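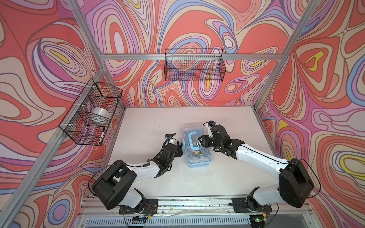 Game Design Fundamentals
Handout 3: Stealth, Sight Lines and Readable Spaces
Wednesday, June 19, 2019
By Oldřich Kolář

Stealth games are my favorite thing to teach, so forgive me if I run over again! Last week we looked at health and scarcity. Today it's information: what the guard knows, what the player knows, and how much fun lives in the gap between those two.

Start with the vision cone. In Ploltard, our practice project, each guard has a cone 74 degrees wide and 14 meters long. Inside it, a hidden meter fills up. At the far end it fills slowly, up close it fills almost at once, and crouching cuts the speed in half. Open the guard settings and play with those numbers before you read any further — you'll feel the difference in a minute or two.

Now, sound. Footsteps in Ploltard are circles that spread from the player, and walls shrink them. Carpet is quiet, gravel is loud, and metal stairs are a wonderful, terrible idea. A good stealth level makes the player choose between a short loud path and a long quiet one.
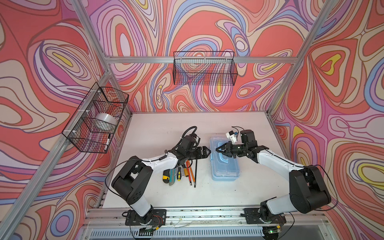

Readability is where most first levels go wrong. If the player can't pick the guard out from the background in a glance, getting caught feels like a cheat. Try a squint test on your own level. Busy walls aren't always a problem: swirls of coral, pink, purple and blue, like the ones around the two robot arms, still leave a white tabletop as a calm area, and you can do the same with a floor. Keep the patrol route plain and let the walls go wild if you want to.

Guard states come next. We'll use three: calm, curious, alert. Give each one its own sound and its own walking speed, and please let the guards calm down again (I've played student levels where they never do, and it's exhausting).

For next time: build one room in Ploltard with 3 guards, one hiding place and two exits. Swap with a partner and watch them play without saying a word. Hard, I know! Write down every spot where they stop moving, then bring your notes and the level file to class.

Related handouts
Health, Ammo and Scarcity
Vistness: Building a Level from Paper
Checkpoints and Fair Failure

Questions? See Oldřich Kolář after class | © 2019 Oldřich Kolář | Back to top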